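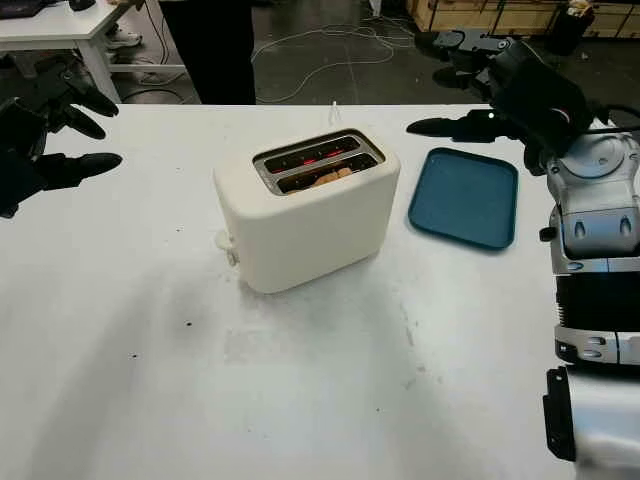 One slice in, tray at the ready: the cream two-slot on a white tabletop.

My Month of Toast

I had no plans to care about toast. Then in September my old toaster died mid-bagel, and I went down the rabbit hole. Three toasters, one very scuffed table and 20 loaves later, I have opinions!

My first call was to Helju Kairys, who runs the Cevach bakery and eats toast for lunch most days. Her advice was to quit trusting the dial. "Look in the slots," she told me. "You want that orange glow right across before you walk away." So now I peer in like a kid at an aquarium (it's kind of lovely, that glow).

She also got me onto the tray thing. I used to drop hot toast on a cold plate and wonder why the bottom went limp. Now I park a tray right beside the toaster – teal, with a raised rim so the crumbs stay put – and stand each slice up against the edge for a minute before it gets any butter.

Single slices were my other headache. My old machine always scorched one side. Helju says to flip the bread around halfway through, and it does help, though I forget every other morning. Rye is still beating me. I'm trying it lower and longer this week.

190 shares | 3 comments
Contact us | Copyright Noltonora Magazine | Back to top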